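OK so a few of you asked how the Great Birdsong Year is going, so this is the update thread. Get a drink, it's long

Back in May I decided I was going to learn every bird I can hear from my kitchen window by ear. No looking. I figured there were maybe five. I'm at 11 now and I still have one that goes off before sunrise and makes me feel personally insulted

The first ones were easy. Robin, cardinal, mourning dove (which I thought was an owl for most of my adult life, please be kind). Then I hit the sparrows and basically stalled for three weeks

What finally helped was writing down what the song sounds like to ME, in dumb words. The books say "a series of clear whistles followed by a trill." My notebook says "dropped a spoon, then got mad about it." Guess which one I remember!

I also keep a tally on my phone in Fallo, just a tap every time I recognize one without checking. I'm at 2,461 taps as of this morning, and I'd bet 900 of those are the same Carolina wren. He is so loud. He weighs less than a letter

Went out to the marsh at Cirnside to test myself and got completely humbled. Everything sings at once out there, and the red-winged blackbirds just talk over everybody. I got four for sure and one "probably a yellowthroat"

Somebody asked about gear. I don't have any! I used my ears and a lawn chair. I did try the Vincze clip-on mic for a week and ended up with a lot of very clear recordings of my own jacket

Best tip I got was to learn one bird at a time and ignore the rest. Pick the one that's bugging you, stay with it for a few days, and then it sort of steps out of the noise and you can't un-hear it. Now I can't watch movies because there's a red-tailed hawk scream coming out of every eagle

The bad news is it's September and everybody's gone quiet. It's mostly chips and little "tsk" noises out there, and I can't tell a single one of those apart. I've been told that's the advanced class. I'm not in the advanced class

So the plan for winter is chickadees, because they stick around and they have a whole vocabulary, and a trip over to Prilerthorpe if the roads are OK, for the ducks. I know ducks mostly don't sing. I want to go anyway

If you've got a favorite "sounds like" phrase for a bird, drop it in the replies. I'm collecting them in the back of the notebook and I've still got a few blank pages

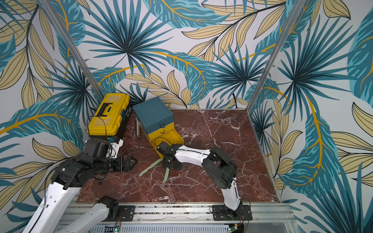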